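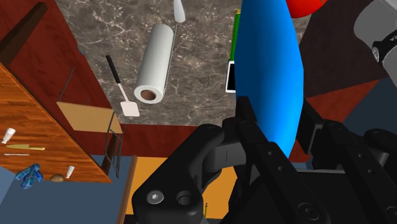
Zerrin Ertürk wrote in to ask whether she can clean her stone countertop with the vinegar spray she uses on the windows, and I'm so glad she asked before she sprayed! Please don't, if it's marble. Vinegar and lemon juice eat into the polish and leave dull spots, and wiping won't bring the shine back.

What you want is plain dish soap. Move everything off the counter (yes, the toaster too), and brush the crumbs into your hand so they don't get dragged around. Stir 2 teaspoons of soap into a big bowl of warm water, dip a soft cloth, wring it well, and wipe in long, easy strokes. Then go over it again with clean water, because soap left behind dries to a film, and I spent most of one February thinking my counter had gone cloudy when it only needed rinsing. Dry it with an old towel, the older the better.

For an oily stain, mix baking soda and water into a paste like thick frosting, spread it over the spot, cover it with plastic wrap, and leave it overnight. Wipe it up after breakfast. Old stains may need a second night, sometimes a third.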